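3. Recogida de demostraciones

El conjunto Mulard reúne ejemplos de manipulación de objetos blandos: mochilas, bolsas y fundas. Empezamos a grabar en junio, con dos pinzas de mano por operador y sin brazo robótico, porque así se repite una tarea mucho más deprisa.

Cada episodio parte del objeto tumbado sobre la mesa. Fijamos un máximo de 80 segundos y descartamos las tomas en las que se pierde el seguimiento de los marcadores. Tras la revisión quedaron 173 episodios válidos de mochila, repartidos en ocho tareas – abrir, cerrar, girar, plegar una correa, etc. El objetivo inicial era de más de 400, y no lo alcanzamos.
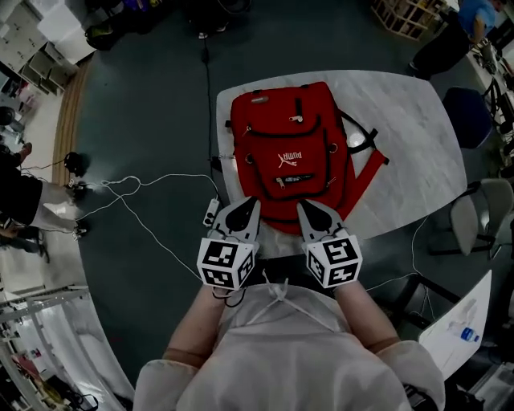 Damgaard

Mochila roja sobre la mesa blanca con dibujo de mármol, con una pinza en cada mano del operador y las puntas en el borde inferior. Las correas dieron más problemas que las cremalleras: cambian de forma en cada intento y el modelo Jollis las confunde con el asa. Para la segunda ronda proponemos variar más la posición inicial.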